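Prüfliste Aufnahmeplatz Küche, Standort Skornville
Projekt Coser, Stand März

Vor jeder Schicht durchgehen, Kommentare bitte direkt unter den Punkt schreiben. Die alten Einträge bleiben stehen, solange sie noch stimmen.

1. Not-Halt am Bedienplatz gedrückt und wieder gelöst
Ergebnis: in Ordnung
Kommentar: Beide Taster reagieren sofort. Der neue Taster am Durchgang ist eine Wucht, endlich kommt man auch mit vollen Händen dran!

2. Kabel an Handgelenk und Unterarm frei beweglich
Ergebnis: in Ordnung, beobachten
Kommentar: Einmal die volle Streckung langsam abfahren und dabei auf die Schlaufen schauen. Bei gebeugtem Ellbogen haben sie reichlich Luft.

3. Kabelbündel am Rumpf außerhalb des Fahrwegs
Ergebnis: nachgebessert
Kommentar: Neu gebunden, vor dem Start trotzdem noch einmal hinsehen.

4. Finger der Hand: Nullstellung und Griffkraft
Ergebnis: in Ordnung
Kommentar: Griffkraft auf Stufe 2 lassen. Mit der Einstellung aus Illinmont schließt die Hand wunderbar weich.

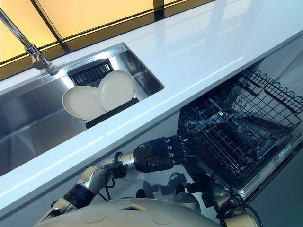
5. Ausgangslage für die Episode hergestellt
Ergebnis: in Ordnung
Kommentar: Bei den Beispielen zählt vor allem die Abwechslung, und da sind wir richtig gut geworden! Mehr als 1.000 Episoden liegen inzwischen auf dem Server, davon 125 allein zum Geschirrkorb. Für den Korb gilt: Klappe ganz unten, Korb ein Stück herausgezogen, Hand von vorn an die Kante. Die zwei weißen Teller im schwarzen Abtropfgestell am rechten Ende des Beckens gehören mit zur Ausgangslage, bitte nicht wegräumen. Wer die Teller umstellt, trägt das als neue Variante ein, dann findet das Team Meléndez sie beim Sortieren wieder.

6. Licht und Spiegelungen
Ergebnis: in Ordnung mit Anmerkung
Kommentar: Die Arbeitsplatte glänzt stark. Das darf so bleiben, das Modell soll damit zurechtkommen. Nur bei völlig überstrahltem Kamerabild abbrechen und die Episode als ungültig markieren.

7. Boden vor der Spülmaschine trocken, keine Gegenstände im Arbeitsbereich
Ergebnis: in Ordnung
Kommentar: Auch unter der offenen Klappe nachsehen.

8. Aufzeichnung: Zeitstempel, Speicherplatz, Beschriftung
Ergebnis: offen
Kommentar: Abgebrochene Griffe unbedingt behalten und als Fehlversuch kennzeichnen, gerade die sind Gold wert. Zwischen Arm und Kamera war zuletzt ein kleiner Zeitversatz, Abgleich vor der nächsten Schicht wiederholen.

Freigabe: erteilt für Punkt 1 bis 7, Aufnahmebetrieb erst nach Abschluss von Punkt 8.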